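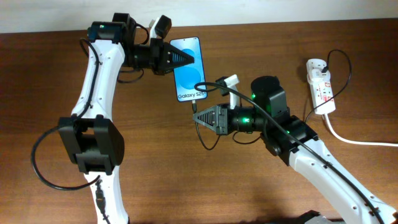 Photo: Mottram Robotics Club, from the robot's head camera. Free to reuse with credit.

Mottram Two-Arm Phone Charging Set

README, last touched in March

Hello, and thank you for downloading our recordings! We're a student club, and this is the first set we've shared with anyone outside our own workshop, so please be patient with the folder names (we argued over them for a good while and then kept the old ones anyway).

What's in it

The set has 1000 recordings of our two-arm robot, which we call Gukano, working with a phone and a charging cable on a wooden table. One gripper holds the phone upright and the other works near the cable end. Every recording starts from the same resting pose and runs for 45 seconds at most. Both arms were driven by club members using the Stotura hand controllers, and nearly all of us were beginners when we started, so you'll notice the early recordings are a lot more hesitant than the later ones.

How it's laid out

videos/ has the head camera view
joints/ has the arm and gripper positions, 10 readings per second
notes/ has a short text file for each recording, written by whoever was driving
splits/ has the 2 lists we used for our Gavberg Student Challenge entry, one for training and one for testing

Things to know before you use it

The table also has a power strip on it, and its cord shows up in plenty of the videos. Lighting changes with the time of day, and the arms throw some pretty strong shadows. If the driver dropped the phone we kept the recording and wrote "drop" in the notes, so search for that word if you only want clean tries. A few notes files are blank. Sorry about those!

Using it

Classes, clubs and hobby projects are all welcome to it. Please mention the Mottram Robotics Club somewhere in your write-up, and if you train something on it we would dearly love to see a video, even a wobbly one. Corrections can go in the issues tab.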